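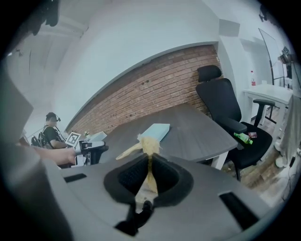 Table work with hand-held grippers and a headset.

House rules for hand-held gripper sessions: what do you write down?

Posted by Thaddeus Schumacher in Robotics and Automation > Safety and Procedures
Tags: hand-held grippers, demonstrations, risk assessment, fiducials, cables

I look after the recording room for a small group. We do two-handed tabletop tasks: picking up household things, brushing a surface, opening and closing boxes, passing an item across. Everybody works with hand-held grippers with a marker cube on top, and most sessions have a second or third person in the room.

Until September we had no written rules at all. Whoever was training a new starter told them what to do. That worked when it was me and one other person. There are now 8 people on the roster, and I've had three of them describe the start-up three different ways.

Our client (Plarkeck) has asked for a written procedure, and our insurer wants to see one as well. My first draft was copied out of our procedure for the fixed robot cell, and it doesn't fit. Half of it is about the fence, the light curtain and the emergency stop, and the hand-held units don't have any of those. Nothing moves unless a person moves it, apart from the jaws.

What I'd like to know:

Do you treat this as robot work for the purposes of a risk assessment, or as ordinary bench work with some electronics?

How do you deal with cables? We run tethered. The leads come off the operator, go over the table edge and end up on the floor. Taping them down only works until somebody moves the table.

Do you have a rule on how long one person can keep going? I can find plenty on lifting boxes and nothing I'd trust on holding a light thing out in front of you for an afternoon.

Last one is more about quality than safety. We had 1,177 episodes come back from checking in the last batch with "marker lost" or "other person in view, not logged". Should that sort of thing be in the same document or kept separate?

I'm happy to share our draft once it's worth reading. Ours is a rented space with a brick wall down one side and not a lot of room between the table and the desk, so anything that assumes a proper lab won't help me much.

3 replies

Leilani Lyons
Marked as accepted

I wrote ours for the Rokwood site two years ago and have revised it four times, so take what is useful.

On your first point, we split it in two. The fixed cell has its own assessment and its own procedure. The hand-held work is assessed as manual work with powered hand tools. I'd drop everything you copied from the cell document and start with a blank page. Walk through a session from unlocking the door to locking it again and write down each thing a person touches, steps over or wears. Ours came to two pages. The hazards that scored highest were trips, sore shoulders and people bumping into each other while wearing something on their head or back. Pinched fingers scored lower than I expected, as the jaws on our units close slowly and with little force. Check your own. Measure it if you can, and if the units are a mix of versions then measure each version.

If the recordings are going to be replayed on an arm later, that's a separate job with a separate assessment. Don't let anybody tell you the hand-held procedure covers it.

Cables. We had the same trouble. These are the rules as they stand in our document:

1. Each operator's leads leave the body at the waist and drop on one side only. The side is agreed before the first take and written on the session sheet.

2. Leads are bundled from the waist to the floor with hook-and-loop straps. No tape on the lead itself.

3. Slack goes under the table, never behind the operator.

4. There is one clear walkway, 80 cm wide, from the table to the door. Nothing goes in it. If the table moves, the walkway is marked out again before work starts.

5. Power boards and adapters stay against a wall or on a shelf. If one has to be on the floor it goes in a cable box with a lid.

6. The person not recording checks the floor between sets. It takes ten seconds and it's on the sheet as a tick box.

Number 6 did more than the other five put together. The operator is looking at the task and can't look at their feet, and with two grippers they haven't got a hand free either. 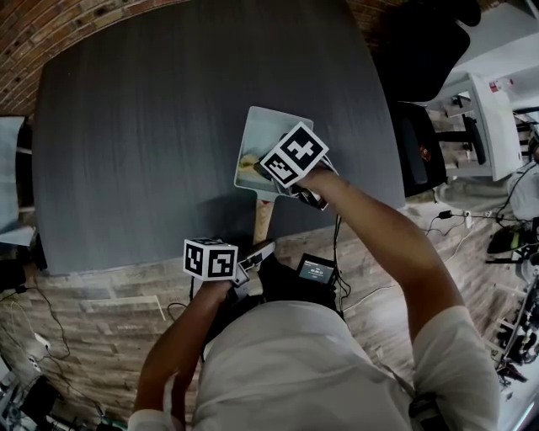
On the operator's side, the rule I'd put first is that both hands come back to a rest position before anyone speaks to them or hands them anything. People want to be helpful. They lean in and straighten the object while the jaws are still closing on it. We use two words, "ready" from the operator and "clear" from whoever set the object down, and nothing starts until both have been said. If you use headsets with a microphone, have people say them out loud anyway, so that anyone without a headset hears too.

Light objects need a rule too. A tray or a thin box will tip up when it's gripped by one edge, and the natural reaction is to grab it with the other gripper. Let it drop. That's written in ours in those exact words, and we don't use glass, ceramics or anything with a liquid in it.

Have the operator check the recorder before every take if it's worn on the body. A status line that is readable at arm's length saves a lot of looking down. If the timer isn't running, stop and say so.

For working time, I couldn't find a figure I trusted either, so ours is a house limit and the document says it is a house limit. No more than 12 takes in a set, then the grippers go down on the table and the operator lets their arms hang. Swap roles after three sets. Anyone can call a break without giving a reason and it isn't recorded against them. If a person reports the same sore spot twice in a week, we change the table height or the task before they go on again. Table height matters more than the number of takes. Ours was set for sitting and everyone was working standing up, with their shoulders rounded. Two risers under each end fixed most of the complaints.

On quality, I'd keep one document with two parts. Part A is safety, and nobody can vary it. Part B is recording practice and the lead can vary it, with a note on the sheet. If you keep them in separate files, new people read the one that affects whether their work gets accepted and skip the other.

sorensen_bench

Short one from me. Tape the cables, wear closed shoes, don't eat at the table. We have never had a problem and we have no written procedure. You can overdo the paperwork.

I'd also say get wireless units if you can afford it.

Comment by Thaddeus Schumacher: Thanks, but the client has asked for it in writing, so that's settled on my end. Wireless has been quoted and it's next year's money.

Comment by Leilani Lyons: Wireless units still have batteries to charge somewhere, so the power board rule stays even if the rest goes.

trultano_ops

I agree with most of what Leilani has put and will only add what we do differently. We run two operators at one table most of the time, which sounds closer to your set-up.

Zones. We agree before each task who owns which part of the table. The second operator stays outside the first one's reach unless the task is a handover. In a handover, the giver holds still and the receiver does all the moving. Once the receiver has the item they say "mine" and the giver opens. We used to let both people move and had a lot of knocked knuckles and a fair few knocked marker cubes.

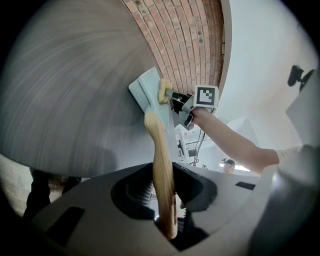
Tools with long handles need their own line in the procedure. A brush or a scraper held in a gripper reaches further than people think, and the far end of the handle goes toward somebody. Decide which way the handle points and put it on the task card. We also don't allow anyone's bare hand between the two grippers during a pass. If the tool has slipped, both stop, one person puts their gripper down and fixes it, and the take is thrown out.

Anything fluffy or tufted sheds. Fibres get into the jaws and the camera housing. We wipe down after every brush task and have a look for loose strands before the next object goes on.

Marker cubes. Most of our "marker lost" rejects came from three causes, in this order: the operator's own forearm or sleeve covering the cube, the second operator's gripper passing over it, and bright light on the face. For the first, push sleeves up past the wrist and keep the hand below the cube. For the second, use zones as above. For the third, look at where your lights are from the height of the cube and move them. Don't touch the printed faces, and replace a cube face once a corner is scuffed. We keep printed spares in a flat folder. A replacement has to be the same size as the old one and checked with a ruler, as somebody once reprinted ours with "fit to page" ticked and we lost a day.

People in view. Everyone who could be in view signs the consent form before the first take, including people who only came in to drop something off. There's a line on the session sheet for who was in the room and at what time. If a person who hasn't signed walks through, the take is stopped and deleted that same day. Put a sign on the door. We also got caught by a wall camera that belonged to the building and had been forgotten, so list every camera in the room on the form, whoever owns it.

Drinks and snacks go on a desk away from the work table with the lids on. Chairs nobody is using are pushed in or taken out of the room. A chair with arms will catch a hanging lead every time.

Comment by Thaddeus Schumacher: Very useful. Do you log the handle direction for each take or only on the card?

Comment by trultano_ops: Only on the card. If they want to change it, that's a new card.

Comment by Leilani Lyons: I'm taking the "giver holds still" rule for our next revision. We had "both move slowly", which everyone reads differently.

Comment by Thaddeus Schumacher: Update for anyone who finds this later. I threw out the cell version and started again the way Leilani suggested. Part A is a page and a half, Part B is two pages. The walkway is marked and the table has gone up on risers. I've accepted Leilani's reply, but the zones and the consent line came from trultano_ops. The draft is with Plarkeck now, and they've already asked for the working time limit to have a name and a signature beside it, so I've put mine.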